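Notebook, Callwood bench room
5 September 2022

Table refinish, second look. Cempaka Ngui has asked twice whether it is done. It is a table, so in one sense it has been done for years.

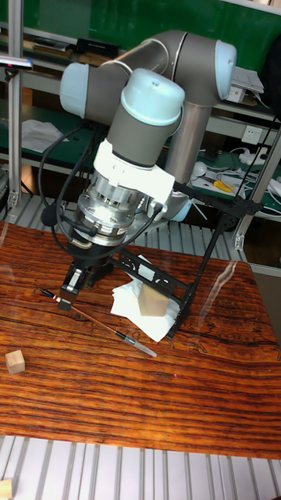
Surface

Gloss is higher than I wanted. I asked for satin and Liew, who did the varnishing, heard "shiny." The reddish brown came up well, and the dark grain lines run strong enough that you could rule a page by them. The light streaks across the top whenever the lamps are on. Reading a printed sheet flat on it means tilting your head like a spaniel.

The darker cracks are still with us. My vote is to leave them. Filling was tried in June on the underside of the old shelf, with the Pundeck filler, and the result looked like a dental problem.

Pen and napkin test

Not a real test. A pen and a white napkin have been living on the table and I have decided to call it data. Things to write down:

- Does the pen roll when left alone? The floor drops toward the door, and the table with it. Shimmed the near leg with 2 bits of card. Pen stayed put for a whole lunch.
- Does the napkin stick? Lifted clean after 27 hours. The one before it left a faint square of fuzz, but that was laid down too early, by me, after I had told everyone else to wait.
- Does the pen mark the varnish? Only if you write on it. Liew wrote on it. It wiped off with a damp cloth and a certain amount of silence.

Sanding, for whoever does the next one

Started at 80 grit, went up from there, 3 coats over the top. Should have spent longer on the coarse stage at the far end, where there's still a dip you can find with your palm if you shut your eyes. With your eyes open it can't be found at all, so I have stopped looking.

Keep the brush out of the Kandard jar. The jar is for spent thinner and the label says so on both sides. I wrote the second side after the incident with the first brush.

House rules for now

Napkin or coaster under anything with a bottom. No tape on the top. No dragging. Pens are allowed, capped.

To do

Rub back one small patch at the corner and see if the gloss comes down without going cloudy. Ask Cempaka which corner she likes least. Buy proper shims, the card is already squashing. Find the cap for that pen.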